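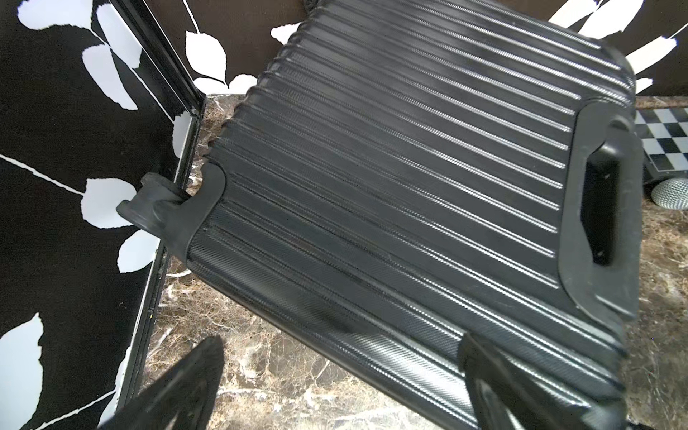

골이 진 검은색 하드셸 여행 가방. 모서리에 작은 바퀴가 달려 있다.

보관 기한

프롤로마르 역의 유실물 규정은 두 장짜리 문서다. 첫 장은 접수, 둘째 장은 처분에 관한 내용이다. 보관 기한은 200일이고, 기한은 접수 다음 날 0시부터 계산한다. 류드밀라 호로베츠는 이 규정의 현행본을 작성한 사람이며, 보관실의 유일한 정규 직원이다.

접수 번호 2757은 그루스트소프발 야간열차에서 나왔다. 품목은 여행 가방, 색상은 흑색, 외피는 경질. 잠금장치는 번호식이었고 이름표는 없었다. 차장이 적은 발견 위치는 4호차 선반이었다. 호로베츠는 저울에 가방을 올려 무게를 기록하고, 손잡이에 꼬리표를 묶고, 북쪽 선반 하단에 넣었다. 규정상 잠긴 물건은 90일이 지나야 열 수 있다.

가방은 9월에 열렸다. 입회인은 뒤세몽 운송의 야쿠보프스키였다. 그는 잠금 번호를 000부터 차례로 맞춰 나갔고, 418에서 걸쇠가 풀렸다. 내용물은 다음과 같이 기록되었다. 남성용 외투 한 벌. 측량용 줄자. 봉투에 든 열차 시각표. 시각표는 폐선된 구간의 것이었다.

"귀중품 없음으로 적을까요?" 야쿠보프스키가 물었다.

호로베츠는 시각표를 펼쳤다. 그루스트소프 다음 칸에 연필로 역 이름 하나가 추가되어 있었다. 도착 시각은 02시 14분, 출발 시각은 02시 16분. 정차 시간 2분. 그 역은 노선도에 없었다. 그러나 글씨체는 알고 있었다. 숫자 1의 윗부분을 길게 꺾어 쓰는 방식은 그녀의 아버지가 신호수로 일하던 시절 운행 일지에 쓰던 것과 같았다.

"판단 보류로 적으세요."

판단 보류는 규정 둘째 장 제6항에 있는 분류다. 적용 사례는 그때까지 없었다. 이 분류를 받은 물건은 담당자가 사유서를 제출할 때까지 기한 계산이 정지된다. 사유서의 제출 기한은 정해져 있지 않다. 호로베츠가 규정을 작성할 때 빠뜨린 부분이었고, 이후 개정 의견을 낸 사람도 없었다.

야쿠보프스키는 서명하고 돌아갔다. 그녀는 외투를 접힌 선대로 다시 접고, 줄자를 그 위에 놓았다. 시각표는 봉투에 넣기 전에 한 번 더 읽었다. 표에 따르면 열차는 그루스트소프를 01시 51분에 떠난다. 다음 역까지 23분. 야간열차의 평균 속도를 대입하면 거리는 거의 30킬로미터가 된다. 지도에서 그 지점은 저수지 북안에 해당했다. 아버지는 저수지가 생기기 전 그곳에 집이 있었다고 말한 적이 있다. 집의 위치를 물으면 선로에서 걸어서 얼마라고만 대답했다.

그날 밤 그녀는 당직표를 확인하고 보관실 문을 잠갔다. 열쇠는 규정대로 역무실에 반납했다. 반납 대장의 시각란에는 23시 40분이라고 적었다. 그루스트소프발 상행은 이미 떠난 뒤였고, 하행은 2번 승강장에서 출발을 기다리고 있었다.

그녀는 차장에게 승차권을 보였다. 차장은 행선지를 읽고 펀치를 눌렀다.

"종점까지 가십니까?"

"그 전에 내릴 수도 있습니다." 호로베츠가 말했다.

차장은 시계를 보고 다음 칸으로 넘어갔다.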